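1/ Hullgate put out its statement on recruitment fees for overseas farm and warehouse workers this afternoon. I've read it twice. Sceptics, pull up a chair.

2/ The claim is that no worker "placed through approved channels" pays to get a job. Fine. How many channels are approved? The statement doesn't say. Last September it was 19, and three of those were the same office with different names on the door.

3/ Serena Fiore spent the summer talking to pickers at Clernbridge. Of the 32 people she interviewed, 28 had paid someone before they traveled. Most of them thought the fee was normal. So who exactly is Hullgate asking?

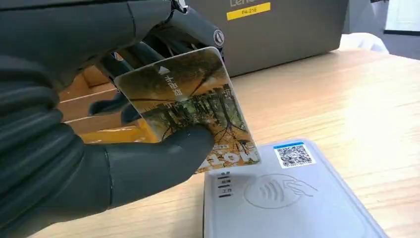 4/ On the new hotline: it's in English, it closes at 5 p.m., and the shift ends at 6. I'd love to see the call log.

5/ Repayment. They say 400 workers are "eligible." Eligible is a lovely word. I asked how many have had money back and got a link to the same statement.

6/ Úna Mac Mathúna asked the Salanley panel why the audit firm gets picked by the company being audited. The answer was that this is standard practice - well, yes, that was her complaint.

7/ I'll believe it when the Deák report comes out with the interview notes attached. The last one had them taken out "for length." It was nine pages.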